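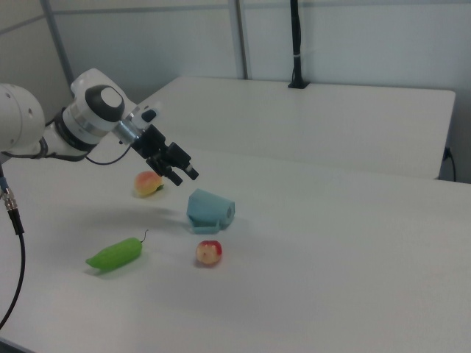
Arkberg to replace rural bus timetable with hourly pattern from January

Bus services in the Arkberg district will move to a fixed hourly pattern in January, under a revised network plan published by the operator, Cedach. The change affects 11 routes and withdraws 2 others, both of which run on schooldays only and will be absorbed into longer services.

Under the present timetable, departures outside the peak are spaced at uneven intervals of between 40 and 95 minutes. The spacing dates from a period when vehicles were shared with works contracts at the Gatti quarry, and buses were released to the public network as shift journeys ended. Those contracts have lapsed, but the departure times were carried forward with minor edits.

The new pattern sets each route to leave its terminus at the same minute past every hour between 06:00 and 20:00. Routes meeting at Arkberg bus station are timed to arrive in the ten minutes before the hour and leave in the ten minutes after it. Cedach says this gives a change of bus within 20 minutes for every pair of routes serving the station. At present, waits of more than an hour are common on journeys from the eastern villages to Brernura.

Total distance run falls slightly, from 1,104 to 1,068 kilometres on a normal working day. The reduction comes mostly from empty running between the depot and the outer termini. Three vehicles that now return to the depot after the morning peak will stay out all day, with drivers relieved at the bus station instead.

Running times

Scheduled running times have been recalculated for every route. The existing figures were last revised before the 30 km/h limit was brought in through the town centre, and late running on the two cross-town services has been a regular complaint. Between the station and the hospital, the allowance rises from nine minutes to 13 in the peak and from seven minutes to 10 at other times.

Longer running times would normally require additional vehicles. The plan avoids this by cutting layover at the outer ends of 6 routes, where buses now stand for up to 25 minutes, and by removing the loop through the trading estate on journeys before 07:00 and after 18:30. Passengers for the estate at those times will need to use the stop on the main road, 350 metres from the estate entrance. The footway between the two is lit for its full length.

The minimum layover at any terminus will be five minutes. The draft had proposed four, and the figure was raised following responses from drivers, who pointed out that boarding at the Brernura end often takes up most of that time when the college day finishes.

Evening and weekend services

Evening services are less affected. The last departure from Arkberg to the eastern villages moves from 21:40 to 22:05, so that it connects with the final train of the evening. The last bus in the opposite direction is unchanged. There will be no service after 20:00 on the valley route, which carried an average of two passengers per journey in the most recent survey.

Weekend timetables will follow the same minutes past the hour as the weekday pattern, with every second journey omitted on the less busy routes. Passengers will therefore be able to use one set of departure times throughout the week, provided they check whether the hour is served. Bank holiday arrangements are to be published separately.

Tickets and stops

Fares are not altered by the plan. The through ticket, which at present is valid only where both buses show the same zone letter, will be accepted on any two connecting journeys begun within 90 minutes. Season tickets for the two withdrawn routes will be valid on the replacement services until they expire — no exchange is needed.

Four stops will be moved. Three of these are shifts of less than 50 metres, made to bring the stop clear of a junction. The fourth, at the northern edge of Brernura, moves 180 metres to a site with a raised kerb and room for a shelter. The existing shelter is not suitable for relocation and will be scrapped. A replacement has been ordered, although it may not be in place when the timetable takes effect.

Stop displays will be changed during the week before the new services begin. Because old and new times will be on show together at some stops, each new panel will carry a yellow strip giving the month from which it applies. Electronic displays at the bus station will switch over at the close of service on the last day of the old timetable.

Remaining questions

The published plan leaves two matters open. The first is the level crossing on the Gatti road, where a closure of up to seven minutes can occur in any hour and would break the connection at the station if it fell at the wrong point. Cedach proposes to hold connecting buses for up to three minutes and to review the results after the first quarter.

The second is the connection with the railway. Train times are due to change in the spring, and a shift of more than eight minutes in either direction would put the arrivals outside the transfer period. In that case the whole bus pattern could be moved by the same amount, as the intervals between routes would be preserved. School journeys would have to be dealt with individually, since their arrival times are fixed by the start of lessons.

Printed timetables will be available from the bus station ticket office and from libraries in the district. The office is open from 07:30 to 17:00 and closes for lunch between 12:30 and 13:15.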